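Guides > Hasalier Garment Care > Section 3: Sorting and folding

By Izzati Mangundap - December
4 min read

3. Sorting and folding clean items

3.1 Before you start

Section 2 covered washing and drying. Items must be fully dry before they are folded. Check seams, waistbands and pocket corners by hand. These areas dry last and will mark the adjoining layer if stored damp.

You will need:
- a flat, smooth table, wiped clean and dry
- a perforated container for unfolded items
- a shelf or drawer for folded stacks
- a lint roller (optional)

CAUTION: Do not fold on a painted or varnished surface less than 80 hours after it was finished. Color can transfer to light fabrics.

3.2 Preparing the table

1. Place the container on the side of your non-dominant hand, near the table edge.
2. Clear the remaining surface. Pens, clips and uncapped bottles must be moved off the table.
3. Run a bare palm across the surface. Wipe away any grit or residue.

Note: A light-colored tabletop makes stains and loose threads on dark fabric easier to find. On pale fabric, lay down a dark towel for the inspection step only, then remove it.

3.3 Taking an item from the container

1. Lift one item at a time. If two items come up together, put both down and separate them.
2. Set the item on the table. Do not shake it out over the stack.
3. Find one fixed point: a collar, a waistband or a sewn corner.
4. Hold the fixed point and draw the rest of the cloth away from it in one direction until the main folds open.

Plain, matte fabrics in khaki, gray and similar shades are the slowest to sort out. With no print to follow, the front and back look alike and an inside-out panel is easily missed. Look for the seam allowance. If raw or overlocked edges face you, the panel is inside out. 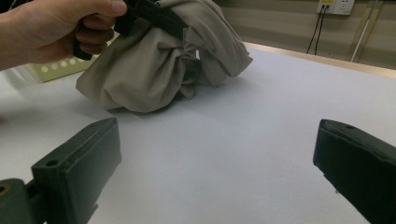
If the cloth stays bunched in the middle after step 4, do not pull harder on the outer corners. Pulling tightens the tucks. Slide a flat hand under the center, raise it slightly and let the sides fall away, then repeat step 4 from the opposite end.

3.4 Flattening

1. Smooth from the center outward with the side of the hand.
2. Turn back any flap or pocket lining that has folded under.
3. Align the two longest edges.
4. Leave the item flat for a few seconds. Springy fabrics will lift at the creases and need a second pass.

CAUTION: Do not press creases out with a heated tool on the folding table. Use an ironing board.

3.5 Folding

1. Fold lengthwise, long edge to long edge.
2. Fold the narrow end in by one third.
3. Fold again to meet the opposite end.
4. Turn the item over so that the closed edge faces you.

Small items such as cloths and liners take one lengthwise fold and one cross fold. Fitted covers are treated in Section 4.

3.6 Stacking

Place the heaviest items at the bottom. Keep closed edges to the front - single items can then be drawn out without disturbing the rest. Stacks on a Mastmont shelf should stop below the front lip.

Note: If an item has to be refolded more than once, return it to the container and take it last. Repeated handling sets creases in light cotton.

3.7 After folding

Empty the container completely and turn it over to release lint from the perforations. Wipe the table. Continue with Section 4, Fitted covers and bedding.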